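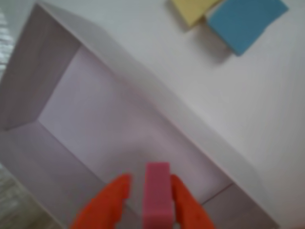

A pink block held over the box in a Trollis pick-and-place run. Photo: Menon

Menon pushes Trollis update, grasp planner rewritten

2023-12-27 - Small release, big change under the hood. Menon has put out a new version of Trollis, its control software for two-finger grippers, and the old grasp planner is gone.

The new one replans while the arm is moving. Old version picked a grasp once and stuck with it, so a bad first guess meant a bad drop. Now it checks the wrist camera again every 48 milliseconds and shifts the fingers if the estimate has moved.

Lead developer Dindo Enriquez said the team ran 2,000 block-to-box trials since October. 146 failed, most of them at release and not at pickup. "Letting go is still the ugly part," he said. Soft images up close are a known headache, the pose estimate gets jumpy near the fingertips.

Also in the release: a replay tool for logged runs, by Crisanto Sarmiento, and a fix for the calibration bug that hit users in teh last build. Config files from version 3 wont load without the converter.

Version 4 is up now for existing users. Padilla arm support still in testing, no date yet.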